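Budget for handheld grippers, folding and packing tasks - how many spares?

Hanne Ikonen
Putting in a budget for June. Want 2 handheld grippers for clothes work, beds and laundry mostly, no arm yet. Falloler quoted me 312 each, Botha 234 but pads are extra. Is the cheap one ok for straps and thick cloth? Need to know what else to put on the order, I only get one go at this.

vomdale_pete
Depends on the pads more than the body. Get 6 spare pairs, put them on the same order so you dont pay shipping twice. Soft yellow ones are what we use, fine on black cloth and seams.

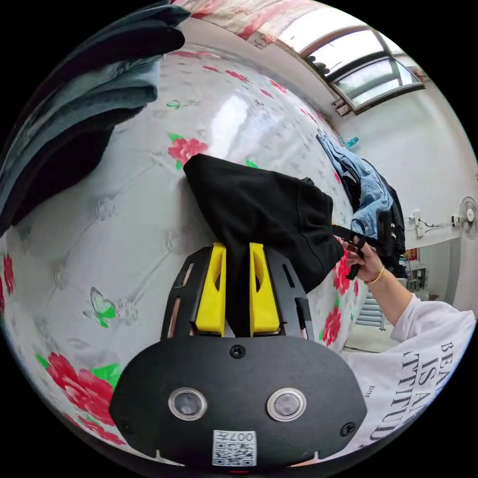
Yellow pads on a folded black item, strap held by hand.

Straps are a pain so budget time for a second person. Also cards and batteries, people forget those and then its a new purchase order. Can't speak for Botha, never had one.

tmarsh
Botha is fine. Ask Avolport for a quote too, they sometimes match teh price if you take two. Check the warranty covers the lenses, mine didnt

kelso44
just rent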